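# The Loop That Stopped Lurkholm

We blamed the software first, of course. Everybody does!
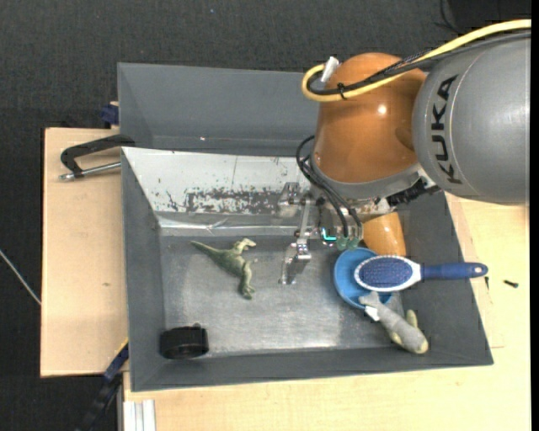 I'd been hanging around the Warano picking lab in Lurkholm since March, and their KUKA arm had been a dream – bin to bin, toy after toy, 2,161 picks without a hiccup. Then it started dropping things. Only sometimes, and only when the wrist swung hard to one side, so we spent 12 hours picking through grasp logs (and eating terrible vending machine pretzels).

The trouble was in the cables. They ride along the outside of the arm and bend back on themselves at the orange joint, and a hard twist pulled that loop tight enough to break the gripper's signal for a split second. The controller took the gap as "open" and let go. A plush shark is one thing. A hairbrush flying past your ear at pick 604 is another, and I did yelp.

What bugs me is that the arm kept right on moving. The team has since limited the wrist rotation, added slack, and set the Nuvar controller to stop everything if the signal blinks. The new routing cost them 38 bucks in parts. They're sending the same fix to the sister cell in Cairns, where I'm told the toys are heavier.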